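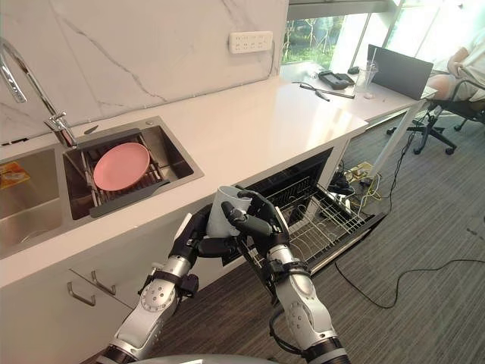
Rinse or Don't Rinse?

Sep 20, 2016

The Grullell people have a new leaflet out, and it says we should all stop rinsing dishes before they go in the dishwasher. It promises a saving of 982 gallons a year per household. I'd like to meet that household. Ours would have to leave the faucet running through dinner to waste that much.

The leaflet also wants cups on the top rack, always, tilted so the water runs off. Fine. Mine have gone wherever there was a gap for 9 years, and they come out the same as the ones I fuss over – meaning there's a puddle in the bottom of every one.

Two readers in Mornivard tried going without rinsing for a week. One was happy. The other had oatmeal baked onto 2 bowls and went back to the sponge.

I'm keeping the dish rack in the sink for pink plates and anything with a gold rim. If the leaflet worked for you, write in. Bring numbers, please.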